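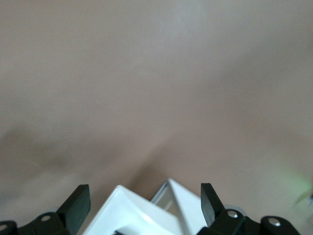 Beige, with a patch of grey to the lower left.

We use cookies to remember your settings and to see which pages are read. Accept all | Manage choices

Assistant Site Manager, Pronthorpe Holiday Park
Reference: 1118
Closing date: 2026-08-13

Guvgate Leisure invites applications for the permanent post of Assistant Site Manager at Pronthorpe. The park has 136 touring pitches, a row of lodges and a small camping field which opens each year in May. The post is full time and based on site.

The postholder will report to the Site Manager, Chrysanthi Karras, and will deputise for her during leave and on agreed days off. They will supervise four members of the reception and grounds team, with extra seasonal staff in the warmer months.

Main duties

The Assistant Site Manager will open and close reception according to the rota, receive arriving guests and deal with enquiries by telephone and email. Bookings are held on the Memon system. Training in its use will be given during the first weeks of employment, and no previous knowledge of it is expected.

The postholder will carry out daily checks of the shower blocks, the water points and the play area, and will record any fault in the site log. Minor repairs are passed to the grounds team. Work on gas or electrical supplies must be referred to an approved contractor in every case.

Lodges are cleaned by our own staff between stays. The postholder will draw up the cleaning rota, inspect each lodge before the keys are released and keep the linen store in good order. Deliveries for the shop arrive early in the morning and must be checked against the order before they are signed for.

The role includes a share of the overnight on-call duty. Calls are infrequent outside school holidays, but applicants should be aware that a call may mean attending the site in person in poor weather.

What we are looking for

Applicants should have experience of working with the public in a holiday park, hotel, hostel or similar setting, and should be able to show that they have led a small team. A full driving licence is required — the lower field is some way from reception and the site vehicle is in regular use. A first aid certificate is desirable and may be obtained after appointment at our expense.

Terms

Hours are worked over five days in seven and include most bank holidays. Leave may not normally be taken during the school summer break. Shared staff accommodation is available in Wuretti House, next to the main entrance, and a charge for it is deducted from pay. Pets cannot be kept there. The salary scale is set out in the application pack.

How to apply

Application packs may be requested from the Pronthorpe reception desk. Please return the completed form with a covering letter and the details of two referees, one of whom should be your present or most recent employer. A CV sent without the form will not be considered.

Interviews will be held at Pronthorpe and will include a short walk round the site. Please tell us when applying if you need any adjustments — these will be arranged in advance. Reasonable travel costs will be repaid on production of receipts.

Filed under: Work With Us, Site Teams, Permanent Posts

Comments

Marlpit: Can the staff accommodation be taken by a couple if only one of them works on the park?

Guvgate Recruitment: Rooms in Wuretti House are for employees only. Details are given in the pack.

J.T.: Is part time considered? I have done three summers on a reception desk and would be interested.

Guvgate Recruitment: This post is full time. Seasonal reception posts are advertised separately on this page.

heronbank: Pack arrived this morning, thank you.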